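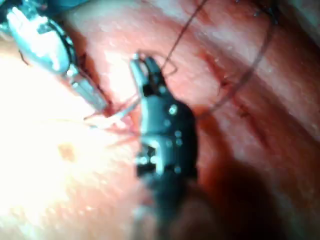
Dark thread looped over pink-red tissue, with two instruments at work.

2020-02-25

So I had my hernia fixed in January and I've been promising a post about it ever since. The operation I can tell you almost nothing about (I counted backward, I got to 97, I woke up wanting toast). What I can tell you about is the couch, because I lived on it, and I now have opinions on couches that I didn't have at Christmas.

First thing: ours is too low. I never noticed! You drop into it and you climb out of it and you don't think about your stomach at all, until one day your stomach is the only thing you can think about. The first night I got down fine and then sat there for the whole of a baking show I'd already seen, working up to the bathroom. The next morning I put two bed pillows under the seat cushion and it was a different piece of furniture. If you've got an operation coming, do that before you leave for the hospital.

Second thing, sleeping. I'm a stomach sleeper, so that was out. I tried the bed with a wedge and slid down it like a kid on a slide. I tried the recliner at my sister's place in Breltach, which was lovely, but her dog believes it belongs to him and he's heavier than he looks. I ended up back on my own couch, knees up over a rolled comforter, and slept better than I had in weeks — go figure.

Food was a mixed bag. Everyone brings lasagna. I love lasagna, I ate it five days running, and I would still have traded all of it for one decent pear. Prunes, too. Buy them beforehand and don't be proud. The Okura on Montoya Street delivers, and they do a plain broth with rice that got me through the stretch when nothing else sounded good. Ginger tea was nice. Coffee was a mistake until the second week.
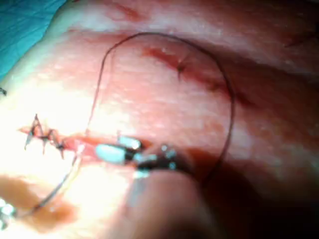
Can you shower with stitches in?
It depends on the surgeon and on the dressing, so ask before you go home. I was told to wait 2 days, keep it quick, let the water run over without scrubbing, and pat dry with a clean towel. Baths and swimming were off the list until my follow-up.

Walking was the part I got wrong. They tell you to walk and I thought, great, I'll walk, and on day four I went all the way to the library and had to call for a ride back. After that I did laps of the hallway. I had a Flolel step counter from a few birthdays ago and set it to 1000, which sounds tiny, and some days it took me until dinner to get there. The day I hit 1146 I told the mailman.

Also, coughing and sneezing and laughing! Hold a small pillow against your middle and lean into it a bit. I kept one in every room by the end. Somebody sent me a very funny book and I had to put it on top of the fridge for a while.
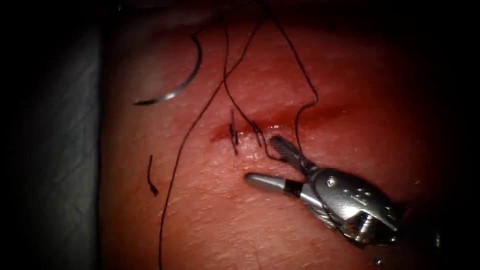

A couple of finished stitches, with the cut running on to the right.

Now the boring stuff, which I wish I'd sorted out ahead of time. Fill the prescription the day before. Get slippers you can step into. Put the pans you use on the counter. I'm 54 and I've lived in this house forever and I had no idea how many things I keep below knee height, including the cat food, which led to some very tense mornings.

I'm back at work now, mornings only, and I'm allowed to lift things again at the end of next month. The pillows are still under the couch cushion and I'm leaving them there.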